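Warkico – About Us

Last updated 2/13/19

Cups, mostly. Also lids, sleeves, black table linens, and the folding tables that go under them. We set up drink tables for meetings, open houses, school concerts, memorial services, anything where people stand up and need something in their hand. Been doing it out of Dirnthorpe for 12 years now.

Tsutomu Kobori started the business after running the coffee counter at Oda, the old lunch place by the bus station. People kept asking to borrow his urns. Then his tables. Then him. First paid job was a retirement party, one urn, two tables, and not enough cups. He drove back for more. We now pack double what you ask for, and you only pay for what gets used.

How we do it

Black cloth on every table unless you tell us otherwise. It hides the legs and a white cup shows up well on it, even across a dim hall. Cloths get washed after every job and go out folded, so expect a crease or two. If you want them pressed flat tell us when you book – pressing takes an extra day.

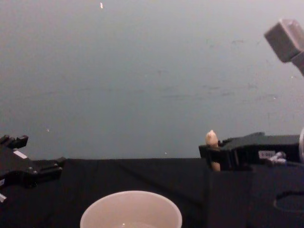
Plain paper cups are the standard. White, no printing. We get asked for logos a lot and can do it, but the smallest printed order is 2,000 and most people dont need that many. Plain is cheaper and leftovers can go to your next event. We also carry a smaller size for juice, good for kids, and a lidded one for outdoors.

Tables go against a wall when there is one. Keeps people on one side, keeps the line moving, gives us somewhere to run a cord. We don't tape, pin or hang anything on your walls. Ever. Scuffs that were there when we got there will still be there when we leave, we are not painters. 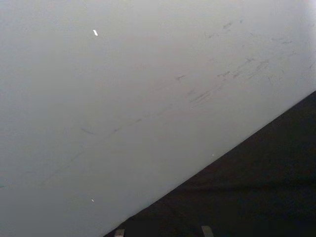 Setup takes an hour for a small room. Takedown is faster. We need:

a door we can get a cart through
one outlet per urn
somebody to let us in
a sink, if you have one

No sink is fine, just say so, we bring water.

The people

Five of us, 5 counting Tsutomu who still does the early jobs himself. Everybody loads, everybody drives. The phone is answered by whoever is nearest to it, so please give your event date first and your name second. It's how the book is set up.

The Irnis warehouse

We moved the stock over to Irnis last March. More shelf space, 4,000 cups in a bay, and the linens finally have there own room away from the coffee. Pickup orders are from the side door. Ring twice.

What we don't do

Food. Alcohol. Glassware, we tried it once and went back to paper. Chairs we can get for you but they come from somebody else and you'll see that on the bill as a separate line.

Bookings

Call or use the form. Two weeks ahead is good, more in spring when the schools are busy. Short notice – call, don't use the form. Deposits come back in full if you cancel before we load the van.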